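SECTION 3: SETTING UP YOUR FIRST TABLETOP

Welcome to the fun part! By now you've installed Bernley, made an account and clicked your way through the short tour, so your scene library should be open on the left and an empty stage should be waiting on the right. In this section you'll build a small tabletop, put a few things on it, light it and save a first render. Set aside an evening if you can. You won't need all of it, but once the shadows start moving you'll probably want to keep going.

Before you start

You need a mouse with a scroll wheel or a trackpad that handles two-finger scrolling. A drawing tablet works too, though the orbit control feels jumpy on some of them (turn on Smooth Orbit under Preferences > Input and it calms down a lot). Close any other program that leans hard on your graphics card.

Note: If you came over from Flornent, your old scenes will open, but their lights come in at the wrong strength. Go through step 11 for each one.

Making the table

1. Choose Scene > New > Tabletop. A plain square surface appears in the middle of the stage.

2. Click the surface once to select it. The Properties panel opens on the right.

3. Under Size, type 121 in the Width box and press Enter. Bernley works in centimeters unless you've changed it. The depth follows along as long as the little chain next to the boxes is closed.

4. Under Material, pick Matte White. You can use anything you like later on, and the oiled woods are gorgeous, but shadows are much easier to learn on white.

5. Open Library > Furniture and drag a shelf or low bench to the back of the table. Let go when the outline turns green.

Caution: Don't scale the table after you've placed things on it. Objects keep their own size and height, and they'll end up hovering or sunk halfway into the surface. If it happens, press Undo until the table is back to where it was, then scale first and place second.

Adding objects

6. Open Library > Props and look around! There are lots of kitchen things, toys, desk clutter and prizes. Everything in this folder comes with a proper base, so it will stand up by itself.

7. Drag something with an interesting outline onto the table. Cups with handles, lamps and plants are all great for this. A plain box will work, but you'll learn less from it.

8. Hold Shift and drag to slide the object along the surface. Hold Alt and drag to turn it. Hold both and you get a kind of slow, careful nudge that's perfect for the last little bit.

9. Press G for Ground. The object drops straight down until it touches whatever is under it. Get into the habit of pressing G after every move – it saves so much fiddling later.

10. Add two or three more props, some on the shelf and some on the table. Leave open space between them so that the shadows have somewhere to fall.

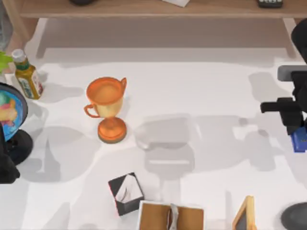
Figure 3. Trophy cup on a white surface, with soft gray shadows.

Tip: Objects that run out of view at the top make a tabletop feel like part of a bigger room. Try tilting the view down until you only see the lower part of whatever is on your shelf. It's a tiny change and I love what it does.

Lighting the table

This is my favorite bit, and it's where most new users first go "oh!" out loud. Take your time with it.

11. In the Lights panel, click Add > Soft Lamp. Set Strength to 1000. If the table turns into a solid white glare, your exposure is still on Manual. Switch it to Auto and look again.

12. Drag the yellow handle to move the lamp. Watch the table and ignore the lamp itself. A low lamp gives long shadows that stretch across the surface, and a high one tucks them in close.

13. Move the Softness slider slowly from left to right. At the left the shadow edges are crisp. At the right they melt away almost completely. Stop wherever it looks good to you.

14. Click Add > Fill if the dark side of an object looks too heavy. Keep the fill weaker than the main lamp. A fill of equal strength flattens everything, and all that nice work in step 12 disappears.

Note: A shadow can belong to something you can't see. Anything standing between the lamp and the table will throw one, even when it's well outside the view. To find out what's casting it, right-click the shadow and choose Select Source. To keep the object and lose the shadow, clear the Casts Shadow box. Tímea Katona, who wrote most of the lighting code, likes to leave these in on purpose, and her sample scenes are well worth opening for ideas.

Rendering and saving

15. Press R for a quick preview. It will look grainy, and that's fine for checking positions.

16. Press Shift+R for a full render. The progress bar sits at the bottom of the window. You can keep working in the library while it runs, but leave the lights alone or it starts over.

17. Choose File > Save Scene. This keeps the objects, the lights and the view. To save only the finished picture, choose File > Export Picture.

Caution: Export Picture does not save your scene. Please save the scene as well!

If something looks wrong

An object seems to float. Select it and press G. If it still floats, it's probably resting on a hidden prop. Choose View > Show Hidden and have a look.

The shadows look striped. Raise Shadow Quality to 2 in the Lights panel. Higher settings take longer and make little difference on a plain table.

The whole table looks yellow. The Soft Lamp has a Warmth setting, and it remembers whatever you used last. Double-click the slider to put it back in the middle.

The library is empty. Choose Library > Rebuild and give it a minute.

Section 4 covers making your own props, with worked files by Nia Craddock.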